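The **shape sorter** is a toy in which a child is handed a number of solid pieces and a surface with matching holes, and is expected to bring the two together. It is found in most nurseries, nearly all waiting rooms and the bottom of a great many cupboards, usually with at least one piece missing. The usual forms are the box, the board and the drum, though balls, buses, houses and a regrettable number of elephants have also been sold.

The toy is generally given to children between their first and third birthdays. Adults who pick one up while waiting for the dentist tend to finish it quickly and look round to see who noticed.

## Names

In English the toy is called a shape sorter, a posting box or, when it is flat, a form board. "Posting box" is the older nursery word in Britain and describes what a toddler does with it more accurately, as very little sorting takes place in the early months. Catalogues have tried "shape school" and "my first geometry", neither of which has been heard spoken aloud by a parent.

## Origins

The flat board is older than the box. Boards with cut-out shapes were used in the nineteenth century in the teaching of children with learning difficulties, and later by testers who timed how fast the blocks went back. From there they passed into ordinary schoolrooms and then into the home, shedding the stopwatch somewhere along the way.

The box came later and owes something to the letter box and something to the money box. Its great advantage over the board is that the piece vanishes and makes a noise. Its great disadvantage is that somebody has to get the piece out again, and early boxes were often made without a door. The owner's only course was to turn the thing upside down and shake it until the shapes fell out through the holes they had gone in by, a puzzle a good deal harder than the one on the label.

## Types

### Box sorters

A box sorter is a closed container with holes in the lid, the sides or both. A simple one has a circle, a square and a triangle. More ambitious boxes spread their holes over every face, so that the child must turn the whole object to find the right one, and the lid falls off in the process. Lids that lift away easily are popular with children, who learn within the week that the quickest way to get a star into a box is to take the roof off.

### Board sorters

In a board sorter the holes are shallow and the pieces stay in view. Boards are quieter and store flat, and they show at a glance which piece has gone behind the radiator. They may be made of wood, card, plastic or foam. Foam is kind to skirting boards and to the heads of brothers and sisters, and it keeps a faithful record of teeth.

### Drum and ball sorters

These roll. The makers present this as a feature.

## Choice of shapes

The circle is nearly always the first shape a child places, for the good reason that it cannot be put in the wrong way round. The square forgives most mistakes and the triangle forgives fewer. After these three the designer is free to please himself, and trouble starts.

Stars, crosses, hearts and half-moons are common. The hexagon is included in many sets and enjoyed chiefly by adults, who like saying it. The oval is disliked by everybody, as it looks like a circle until the last moment. The trapezium has a small following.

A badly planned set contains what the trade calls a cheat: a piece small enough to drop through a hole meant for another. Round pegs are the usual culprits. The Flusik posting box had a cylinder that passed through 6 of its openings, and the makers, on being told, renamed it "the friendly one" in the next leaflet.

## The Cumham dispute

The one serious quarrel in the history of the subject took place at Cumham, where the toymaker Sarantis ran a small works and a showroom. Its best-known board, sold as pattern number 3339, had 24 holes and was advertised as "suitable from the cradle". Kyriaki Tzanetos, a nursery teacher in Prelgate, wrote to the firm every August to complain that 2 of the holes were the same shape at slightly different sizes, and that her pupils had been blaming themselves.

Sarantis replied that the difference was deliberate and formed the character. Tzanetos sent back the smaller piece, sanded down to fit both. The firm is said to have kept it in the showroom window, unlabelled, for the rest of its existence. Collectors now pay more for boards with the dispute intact, so to speak, than for the corrected pattern that followed.

## Use in the nursery

Learning to use a sorter goes through fairly steady stages. First the pieces are eaten. Next they are banged together, dropped, and handed one by one to a visitor, who must say thank you for each. Only after this does the child begin to press a piece against a hole, and for a time any hole will do provided it is pressed hard enough.

Turning the piece to fit comes later still. Many children get there by turning the board, or by walking round to the other side of it. Both methods are sound.

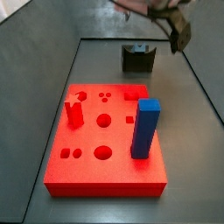
## Care and storage

Wooden sorters should be wiped with a damp cloth and dried at once. Plastic ones may be washed in warm soapy water, after which they will drip from an unseen place for two days. Foam should be kept away from heaters, cats and anyone cutting a first molar.

Missing pieces are the commonest fault. Replacements are seldom sold singly, and the usual remedy is to buy a second set, whereupon the first piece comes to light in a wellington boot. Jumble sales remain the best source of spares, although the pieces found there belong, as a rule, to some other pattern.

## See also

- Form board
- Jigsaw puzzle
- Letter box
- Nesting cups
- Stacking rings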